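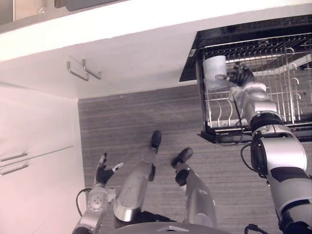 Colton Turcotte Wants You to Drink Your Tea Out of Something Ugly

The first thing Colton Turcotte does when I walk into his studio in Hokville is ask how I take my tea. The second is to hand me a mug that leans a little to the left. "That one's from my first year," he says. "The handle's too small for anybody over the age of nine. I love it."

Turcotte has been making cups for most of his adult life, and just cups. No vases, no serving platters, no garden pots. He works out of a former shoe repair shop on Olivares Street, with two wheels in the front window and a kiln out back that he bought secondhand and named Jokden, after the town where he picked it up. The drive home with it in the bed of a truck was 123 miles, and he says he didn't go over forty the whole way.

I came to talk about his new show, which opens in November at the Poltton library, but it took us a good hour to get there. He would much rather talk about other people's cups. What do you drink from in the morning? Did you pick it out, or did it just turn up in your cabinet? Do you get annoyed when somebody else uses it? (I do. I told him so, and he was delighted.)

"Everybody has one," he says. "Ask a guy about his favorite mug and he'll tell you he doesn't have a favorite mug. Then ask him what happens when it's in the sink. He washes it! There are eleven clean ones on the shelf and he stands there and washes that one."

The show grew out of those conversations. Over the past year and a half Turcotte asked people in Hokville and Poltton to lend him the cup they use most, along with a short note on where it came from. He thought he might get thirty. He got 341, and then a school bus driver came by with a shoebox from her whole route, and that made 359.

They go on display just as they arrived, chips and stains included. There's a tin camping cup that went through a house fire. There's a souvenir mug from a dam. A retired baker sent a plain glass jar with a rubber band around it, and her note said only, "So I don't burn my fingers." Turcotte read that one out loud to me twice.

What has all of this taught him as a potter? He laughs and says it was humbling. "I spend a whole day getting a foot ring right, and then the cup somebody would run back into the house for came free with a tank of gas. But it made me better, I think. I started looking at how people hold things. Half of them never touch the handle. They wrap both hands around it, like this, especially when it's cold out. So now I leave the middle of the cup smooth, with no lines, and I put all my fussing down near the bottom."

He has opinions on rims, too. A thick rim is good for coffee and cocoa, he says, and a thin one is better for tea, and he'll pour you the same tea in two cups to prove it. I tried it and I'm a believer! The thin one tasted brighter to me, though I couldn't tell you why, and neither could he. "I've read three explanations and they don't agree," he says. "Just drink it."

Glaze is where he gets really wound up. He mixes his own, mostly browns and a gray-green he has been chasing since he started out. He pulled down test tile after test tile for me, each with a number scratched into the back, and talked about wood ash and iron until the tea went cold. There was one tile, no bigger than a cracker, where the green had pooled along the edge and gone nearly blue. He has never been able to get it again. He keeps it on the windowsill where he can see it from the wheel.

People who lent a cup to the show will get it back at the end, and Turcotte has promised to wash every one by hand. He is a little worried about that part. Some of the owners have been calling to check in, and one man has stopped by the studio twice to have his coffee out of his own mug before heading off to work.

"I told him he could take it home," Turcotte says. "He said no, it's in the show now. He rinsed it and put it back on the shelf."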